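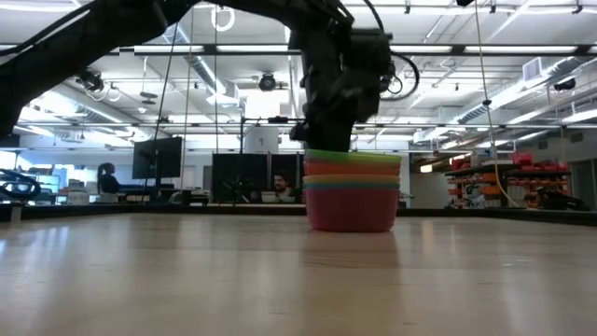
Kazue Tsuji asked after the last report whether the separation task was too narrow to say much about the method as a whole. It is a fair point, and the July work was planned with it in mind.

## Work in this period

The task is nested bowls: the arm has to take the top bowl off a stack without moving the rest. We ran 118 trials with the policy trained on demonstrations alone, then repeated the same starting positions with the contact-correction step added.

- Demonstrations only: 40 failed trials
- With contact correction: 19 failed trials

Most of the remaining failures are double picks, where two bowls come up together. Omid Vahidi went through the logs and found that wrist force rises early in these cases – often before the fingers have fully closed. The current policy reads force only after closing, so it misses this.

## Changes to the plan

We have moved the force reading earlier in the loop. Retraining is under way on the Triltemham machine and takes longer than budgeted, mainly in data loading. Haruto Takagi is rewriting that part.

To answer the question about scope, we will add 6 new object sets, starting with stacked cups and shallow trays. No new demonstrations will be collected for the first two, so any drop in performance will show up plainly.

## Spending

Equipment costs are within the grant. The replacement force sensor from Hornen was charged to the spares line. We request no change to the total.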